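Care of Woven Screens and Carpeted Work Surfaces

Household notes, sheet 40
Revised 2019-01-30
Compiled by Ebenezer Quartey

Scope

These notes cover folding screens with woven panels (rattan, seagrass, paper cord, split cane) and tabletops faced with carpet or needle felt. Upholstered furniture is dealt with on a separate sheet.

Dusting woven panels

Dust settles in an open weave from both sides and has to be removed from both sides. Use a vacuum cleaner on its lowest setting with the soft brush fitted. Work from top to bottom, holding the brush just clear of the strands. Loose ends catch in stiff bristles and pull out.

Stand the screen in a shallow zigzag while working on it. Opened flat, it falls over. Folded shut, the inner faces cannot be reached.

For dust left in the corners of the weave, use a dry 50 mm paintbrush and keep it for this purpose only.

Washing

Wash natural fibre once a year, in July or whenever the windows can be left open all day. Wring a cotton cloth out in lukewarm water with a few drops of washing-up liquid. Wipe along the strands. Follow with a second cloth wrung out in plain water. Leave the screen in moving air, out of direct sun, until the frame joints are dry to the touch.

Paper cord must not be washed. It swells and does not go back to its former size. If the material is in doubt, treat it as paper cord.
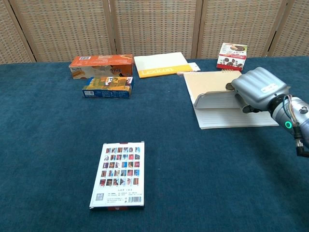
Hinges take one drop of light machine oil each, applied with a cocktail stick. Wipe off the surplus at once, as oil that reaches the weave leaves a permanent dark spot. A hinge that still squeaks usually has a bent pin, and more oil will not cure it.

Broken strands

Soak a replacement length for 40 minutes. Thread it alongside the broken strand for at least four crossings each way, then trim the old one flush at the back. Fix the ends with a spot of PVA glue and leave overnight under a clothes peg.

Carpeted tabletops

A carpet facing protects whatever is placed on it and deadens noise. It also holds grit, and grit scratches. Clean as follows.

1. Clear the table. Pick up staples and pins with a magnet.

2. Vacuum in one direction, then again at right angles to the first pass.

3. Lift lint with a damp rubber glove, dragging towards the nearest edge.

4. Blot spills with white kitchen paper. Coloured napkins may bleed into the pile.

5. Put boxes and packets back only when the pile is fully dry. Damp card sticks to it and sheds its print.

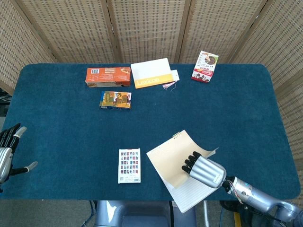

6. Check the edges for lifting. Refix with contact adhesive, thinly applied to both surfaces.

Frayed edges may be trimmed with sharp scissors held level with the tabletop. Burn marks are shaved with 400 grit paper wrapped round a cork block, using light strokes. Deep burns need a patch.

Correction to the previous issue: the soaking time for split cane was given in hours and should have read minutes. Thanks to Xiomara Schumacher for pointing this out.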